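Upholstered bench

An upholstered bench is a long, low seat without arms, padded on top and covered in fabric, leather or a coated cloth. It usually has no back. The type overlaps with the ottoman, and the two names are often used for the same piece in furniture catalogs. In general, a bench is longer than it is deep and is meant to seat two or more people, while an ottoman may be square or round and is often used as a footrest.

Construction

The seat is built on a frame of solid wood or board. Webbing or a flat panel is fixed across the frame, and foam is laid over it. A layer of polyester or cotton batting goes over the foam to soften the edges and keep the cover from rubbing directly against it. The cover is then pulled tight and stapled to the underside. A dust cloth hides the staples.

Corners may be square or rounded. Square corners are folded and stitched much like the end of a wrapped package. Rounded corners need the fullness of the cloth to be eased in with small pleats underneath, and they take longer to make. They are common in homes with small children and in narrow hallways.

Covers

Plain woven cloth is the most common covering for household benches. Linen, cotton and polyester blends are all used. Many polyester fabrics are made to look like linen, with thick and thin yarns that give an uneven surface. 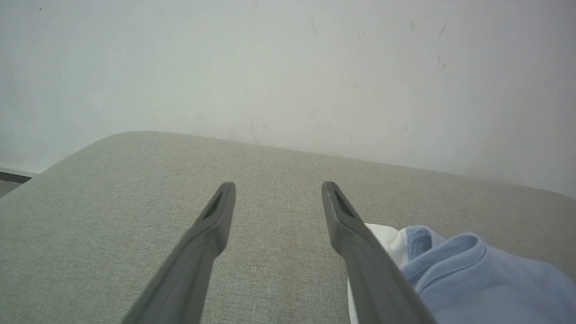

Heathered cloth is woven from yarns of slightly different shades. Gray is a popular choice, sometimes with a green or brown cast that shows more in daylight than under a lamp. The mixed color hides lint and light soiling better than a flat color does. Upholsterer Bronwyn Faulkner, in her handbook The Covered Seat, recommends looking at a sample of at least 25 inches on each side, as a small swatch can appear darker than the finished seat.

Use

Benches are placed at the foot of a bed, in an entryway, under a window or along one side of a dining table. Some have a hinged lid with storage inside. The Tomoana bench, a storage model designed by Declan Hoani, has a seat 22 inches deep and a lid that lifts off completely.

Care

Woven covers are vacuumed with a soft brush attachment, working along the seams where crumbs collect. Spills are blotted with a dry white cloth. Water can leave rings on some linens, so the care tag should be checked before any cleaner is used. Loose threads are trimmed with scissors or drawn through to the back with a needle.

See also: Ottoman, Settee, Window seat, Slipcover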